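Urura Horror Nights — Venue and Screening Safety Checklist, with Comments

Walk-through for the November run at the Rudanley. Checked by Geum-ok Sun. Replies from the programming side by Byung-chul Baek are marked BB. Anything marked OPEN gets looked at again before doors.

1. Exits and exit signs
Status: Pass, with a grumble
Both rear doors open fully and close on their own. The left side door sticks for the first inch. I was told it "has always done that," and I don't find that comforting in a room that will be dark and full of people who paid to be scared. It opens with a normal push, so it passes. The sign over it is lit.
BB: Door will be planed before opening night.
I'll believe it when I push it.

2. Blackout during the Seok short
Status: OPEN
The director wants every light in the house off for the last 60 seconds, aisle lights included. The answer on aisle lights is no. It was no last year too. I was shown a printed sheet saying the effect "depends on total darkness." I have sat through the film and the effect depends mostly on a loud violin. Exit signs and aisle strips stay on.
BB: Could we tape over half the aisle strips?
No.

3. Fog
Status: Fail, retest needed
The machine in the lobby is fine. The one behind the screen was running on high when I came in and had already drifted to the third row. The operator said it would clear in 4 minutes. I stood there with a watch and it did not. Set it to low, run it only before the feature, and keep it away from the detector by the booth. Nobody is to cover or switch off that detector, whatever the mood of the evening requires.
BB: Agreed on low. We'd still like one burst during the credits.
Show me the burst first, with the house fans on.

4. Cables
Status: Pass
Taped flat across the center aisle and ramped at the lobby door. The tape by row F is lifting at one corner. Replace it on the day.

5. Strobe and flashing warnings
Status: OPEN
The warning is on the website, at the bottom, in gray. It needs to be at the ticket desk and on the screen before each program. Two of the shorts have heavy flashing and the notes I was given list only one. I would like somebody to watch all of them with a pencil in hand and write down the times. The Skedus booking page should carry the same wording.
BB: Notes being redone. Skedus page updated.
Page checked, wording is there. Notes not seen yet.

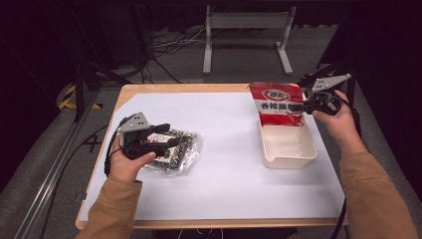
6. Seating and head count
Status: Pass
The posted limit for the main room is 400 and that includes staff, guests and whoever is dressed as the ghost. Ticket sales are capped below it. My doubt is the midnight show, where people from the earlier program tend to stay in their seats and hope. Clear the room between shows. A polite announcement has never cleared a room of horror fans, so send ushers down the aisles.

7. Live performers in the aisles
Status: Pass with conditions
Three performers, all of whom walked their route with me. No grabbing, no blocking a row, no props with a real edge. I asked to handle the hatchet and it is foam. The masks are another matter. The tall one leaves its wearer with almost no view to the side, and he clipped an armrest twice at rehearsal pace. Either cut larger eye holes or give him a guide.
BB: The mask maker says larger holes will ruin the face.
Then a guide.

8. Stage blood
Status: OPEN
Listed as "washable and non-slip." I don't know who decided it was non-slip. I put some on the lobby tile and my shoe went straight through it. Carpeted areas only, and a mop and wet floor sign kept at the lobby end.

9. Extinguishers and first aid
Status: Pass
Tags are current on all of them. The one by the concession stand was behind a cardboard coffin and has been moved back into view. First aid kit is full except for burn dressings.
BB: Dressings ordered.

10. Lobby display
Status: Pass
The standing figure from last season is back, bolted to its base this time. I leaned on it. The cost sheet gives 1580 for the rebuild, which seems steep for something that now does what it was supposed to do in the first place, but the budget is not my form.

Retest list: items 2, 3, 5 and 8, plus the side door. I will be in the building at 4 p.m. on opening day and would like the fog operator there as well.

G. Sun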